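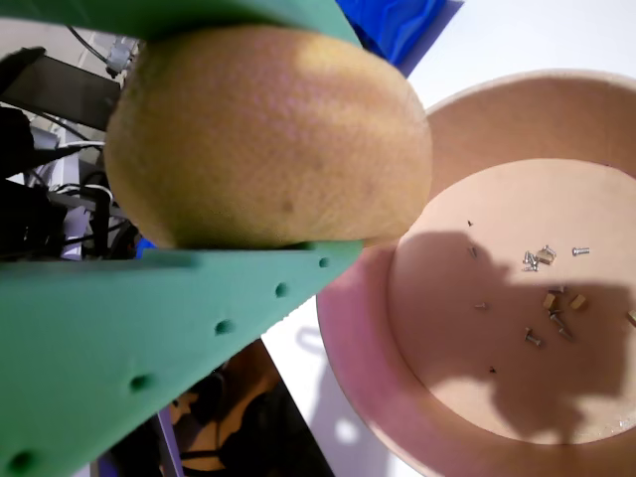 Subject: Re: Cold storage allocation, Histgate and Lemgate

Print | E-mail this message
Reading time: 1 minute

Monday, November 13, 2023

Dear members,

The office has received several replies to the August notice, including the following:

> Our growers at Mokden were told that shared space at Lemgate
> would be assigned by order of request. The form now asks for
> last season's tonnage. Which rule applies?

Order of request applies. Tonnage is recorded for insurance purposes and has no bearing on allocation. The form will be corrected.

Members are also reminded of the following terms:

1. Each member may reserve up to 30 pallet spaces. Requests above that number are placed on the waiting list.

2. Fruit must be graded before delivery. Blemished fruit may be stored, but must be labeled separately.
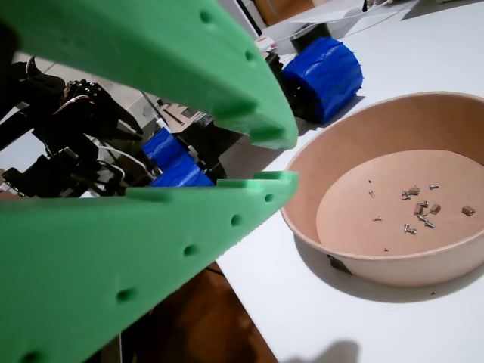 3. The handling deposit is $800 per season, refundable once the space has been cleared.

4. The Harawira store will close for 19 days for compressor repairs. Members with stock there will be contacted individually.

Beverley Goodwin
Storage Office, Histgate

Contact the list office | Copyright 2023 | Back to top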